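**Hallow** is a sliding-block puzzle game for phones and tablets. You move stone blocks around a small courtyard until there is a clear path from the gate to the well. There is no timer and no lives system, and you can undo as many moves as you like.

## What's in the game

- 1,071 puzzles in 16 chapters
- Four block types: plain, locked, paired and turning
- A daily puzzle, with the last month of dailies kept in the archive
- Unlimited undo and one-tap restart
- Plays offline after the first download
- Portrait and landscape, left-handed layout in Settings

## How it plays

Each courtyard is a grid. Plain blocks slide in a straight line until they hit something. Locked blocks stay put until you slide a key stone next to them. Paired blocks move together, even from opposite corners, and they cause most of the trouble in the middle chapters. Turning blocks rotate a quarter turn every time they stop.

The first chapter uses plain blocks only and can be finished in one sitting. Locked blocks come in next. By the chapter called Restel you will be dealing with all the types on the same board, usually with one square of free space.

Every puzzle has a target number of moves. Meet the target and the well lights up on the map. Miss it and the next puzzle still opens, so you can come back later or leave it alone.

## Free and full versions

The free download includes 253 puzzles and the daily puzzle. A single purchase opens everything else, including any chapters added later. There are no coins or energy bars. The free version shows a banner at the bottom of the chapter map – never during a puzzle – and the purchase removes it.

If you change phones, sign in to the same store account and tap **Restore purchase** in Settings. Progress syncs between devices on the same account if you turn on cloud save. It is off by default.

## Accessibility

Block types are marked with symbols as well as colors. You can turn on thicker outlines, switch off the sliding animation and raise the text size separately from your system setting. Screen reader support covers the menus and the chapter map. It does not cover the puzzle board yet.

## What's new in the July update

- New chapter: Nair
- Paired blocks no longer get out of step if you undo while they are moving
- Hints now show one move at a time; hold the button to see the next one
- Fixed a crash when opening the daily archive on older tablets
- Dunitz 12 had a shortcut that skipped half the board. It has been closed. If you lit the well that way, it stays lit

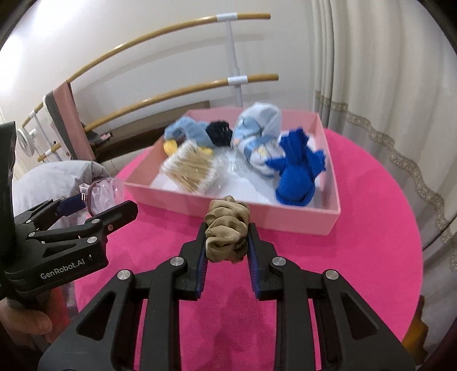 *Pink box with rolled and bundled items inside, tan stocking over the front.*

## Requirements

Hallow needs 253 MB of free space. Older tablets may run the turning-block animation slowly. If yours does, choose **Simple motion** under Display.

## Questions and bug reports

Tap **Contact** in the Settings menu. The message form adds your app version and puzzle number, which saves a round of emails. If the app won't open at all, use the support link on the store page and tell us what device you have.

We don't publish full solutions, but players are free to post their own.

## Credits

Design and code: Khalil Sayegh
Puzzles, art and sound: Nandi Mnguni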